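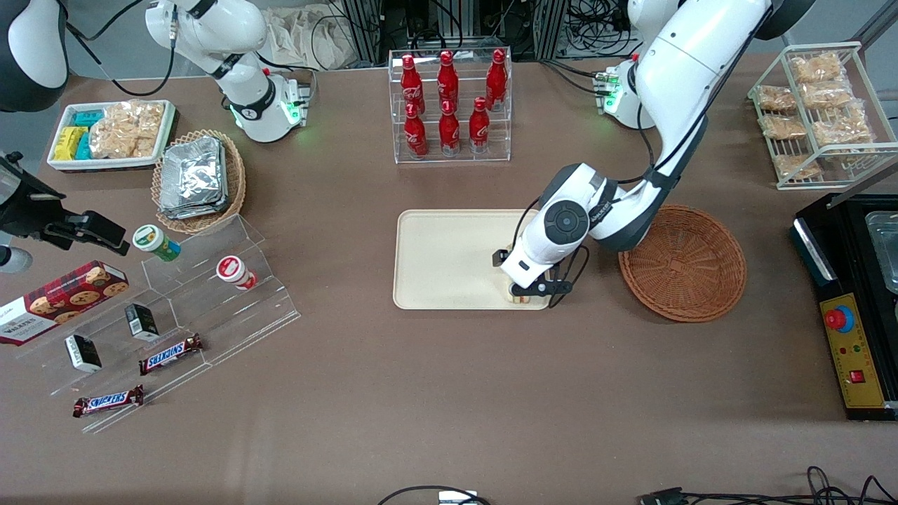 A student in last year's group objected that portion size on a packet is a fiction, as no one stops at the weight printed there, and asked why we bother to teach it. The objection is fair, and it is a good place to start this week's topic.

Week 9: Reading a nutrition label

Snack foods are sold with two sets of figures. One gives values per 100 g. The other gives values per portion, and the portion is chosen by the maker. When you compare products, use the 100 g column first. Go to the portion column only when you want to know what a person is likely to eat, and then check it against what people report eating.

Worked case

The Brameck diet diary, which we used in the seminar, has a column for "snacks between meals". Many entries say only "crisps" or "biscuits". With no weight given, the coder has to pick one. In the first round the coders used the printed portion. In the second they used the whole packet if it was a small one. The daily energy total for the same diary rose by 413 kcal. Nothing in the diary had changed.

Points to take from this:

The coding rule must be written down before coding starts.
Drinks are coded separately, including sweetened tea and coffee.
"A handful" is not a weight. Ask again, or mark it as missing.
Shared bowls and trays are hard to code. The Flusbridge form asks how many people ate from the dish, and most respondents leave that line blank.

Energy and hunger

Do not confuse how filling a food is with how much energy it holds. Water and fibre add bulk and little energy. Fat adds energy and little bulk. Nuts are a partial exception and we return to them in May.

For the seminar

Read the Mangubat handout, sections 1 and 2. Keep your own diary for two days, one of them a day with lectures. Write down the time, the food, the amount and where you were. Code it twice, once by each rule, and bring both totals. The Wornau tables are on the short loan shelf and must not leave the library.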